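**Call for participants: home rehabilitation after heart valve replacement**

Plavstead Heart and Vascular Center, Department of Cardiac Rehabilitation
Posted March 11, 2022

The department is enrolling adults for the Sustadura study, a comparison of two ways of delivering rehabilitation after surgical or catheter-based replacement of the aortic valve. One group attends the standard program at the center. The other follows the same exercise plan at home, with a chest-worn heart rhythm monitor and a scheduled call from a physiotherapist. Assignment to a group is random and cannot be changed on request.

Enrollment target: 200 participants. Enrollment remains open through the end of May or until the target is met.

## Who can take part

You may be eligible if you:

- are 39 or older
- had an aortic valve replaced and have been discharged from the hospital
- can walk without the help of another person (a cane or walker is acceptable)
- have a working telephone and can be reached on it during the day
- can read and sign the consent form in English, or bring an interpreter

You are not eligible if you:

- have chest pain at rest or fainting spells that have not been evaluated
- are waiting for another heart operation
- had a pacemaker or defibrillator placed after the valve procedure and have not yet had the first device check
- are enrolled in another exercise or drug study

Patients with atrial fibrillation may enroll if their heart rate is controlled. Patients taking blood thinners may enroll and should bring their most recent lab results to the first visit.

## What is involved

The study lasts 12 weeks for each participant. There are two visits to the center, one at the start and one at the end. Each visit takes most of a morning and includes:

- a resting electrocardiogram
- an ultrasound of the heart
- a six-minute walk test
- a blood draw
- grip strength and a short set of hand and arm tasks
- a questionnaire on sleep, mood and daily activity

Eat a light breakfast, take your usual medicines and wear flat shoes. Do not apply lotion to the chest on the day of a visit – the electrodes will not hold.

Home group participants receive the Closari monitor at the first visit and are shown how to attach and charge it. It is worn during exercise sessions only. Readings are sent to the study team once per day. The monitor is not an emergency device, and the team does not watch readings in real time. Anyone with new chest pain, sudden shortness of breath or fainting must call 911 and inform the study office afterward.

Center group participants attend supervised sessions in the rehabilitation gym on the ground floor. Parking is validated at the front desk.

## Risks and safeguards

Exercise after valve surgery can cause irregular heartbeat, a drop in blood pressure, muscle soreness or a fall. Electrodes may irritate the skin. Each exercise plan is set from the results of the first visit and reviewed by Dr. Theophilus Bonsu, the study cardiologist. Participants may withdraw at any point with no effect on their regular care.

## Payment

Participants who complete both visits receive $200. Travel by car is reimbursed at the center's standard rate; keep receipts for tolls. The monitor must be returned at the final visit.

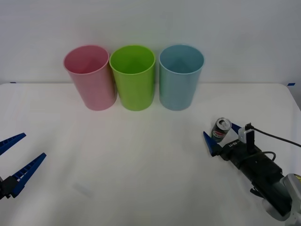 *Pink, green and blue cups and a small drink can on a white tabletop.*

## Data and privacy

Study records are stored under a code number. The list linking codes to names is kept separately by the data manager, Sudheer Kulkarni, and is destroyed when the analysis is finished. Results will be published in grouped form. Participants who want a written summary can check the box on page 2 of the consent form.

## How to apply

Call the study office at extension 2390 through the main hospital switchboard, or leave your name at the Asante Building reception desk. Yannick Boyer, study coordinator, returns calls on working days. The screening call covers your surgery date, current medicines and any recent hospital stays – have your discharge papers at hand.

Referring physicians should send the operative note and the latest echocardiogram report with the patient's written permission. Questions about the protocol go to the principal investigator, Dr. Jarmo Ruotsalainen, through the same extension.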